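4.2 The basket and the glue gun

I should say up front that this part of the study grew out of my own bad habits. For years I kept my craft supplies in whatever was closest to hand, and when Masaru Kuroda and I started visiting people's hobby rooms for the Gratwood survey, I recognized my own shelf in nearly all of them. People had bought drawers and racks and labeled tubs, and the things they used most were still sitting in a basket on the floor or the table. So we decided to take the basket seriously as a piece of storage furniture and ask what it does well and where it lets people down.

We talked to 40 hobbyists over the winter, most of them in January, and asked each one to walk us through the start and the end of a typical session. I loved these conversations (they ran long, and several of them drifted off into wreaths and costume armor, which I didn't mind a bit). The start of a session hardly varied. You pull the basket over, you dig, you put the first few things where your hands expect them. The end was much messier. Some people swept everything back in one armful, some left the tools out until the next time, and a few had a fixed order that they followed without thinking about it.

The glue gun came up again and again in these accounts, usually with a sigh. It has an awkward shape for storage – a long barrel one way, a handle the other – so it never lies flat on top of anything, and it tends to bring half the basket up with it when you pull. It also can't go away at the same time as everything else, which breaks up the nice quick sweep at the end. Eight of the people we talked to kept a separate spot for it for exactly that reason, and I've since become the ninth person on that list.

Color matters more than I'd expected, too. When we asked people which tool they could find fastest, they tended to name something bright, even when it wasn't the thing they used most. Figure 3 has a yellow basket and an orange glue gun, and both stand out the way our hobbyists said they wanted their own things to. 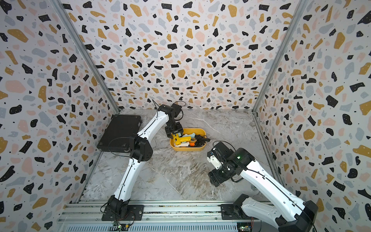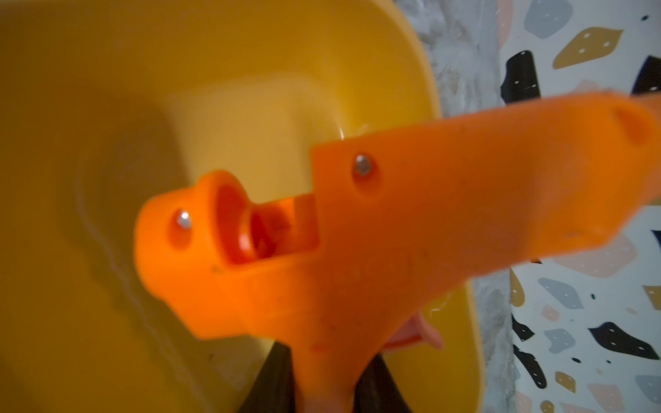
Figure 3. The yellow basket on the marble-patterned floor (first picture), and the orange housing of the glue gun at close range, with two of its screws and the paler trigger (second picture).

4.3 What people said about putting things back

The second half of each interview was all about tidying, and I'll admit I went in with a theory. I thought people who owned more would put away less. Masaru thought it would come down to the container, and he was much closer than I was! What people complained about was having to open something. A lid, a latch, a drawer that sticks – any of these was enough for a tool to stay out overnight. With an open basket there was nothing to open, and even the people who described themselves as hopeless at tidying used one every time.

The trouble starts later, when the basket is full. We asked everyone how they decided it was time to sort through it, and the answers were wonderfully vague. "When I can't find the scissors" was a favorite. One woman told us she only sorts hers when she buys a new one, and then she uses both.

We coded the transcripts with the Rosto scheme, using nine categories for where an object went at the end of a session. Two of the nine turned out to overlap badly ("back in place" and "back in container" mean the same thing if the container is the place), and I went through those passages a second time by hand. The revised codes are the ones used in the rest of this section.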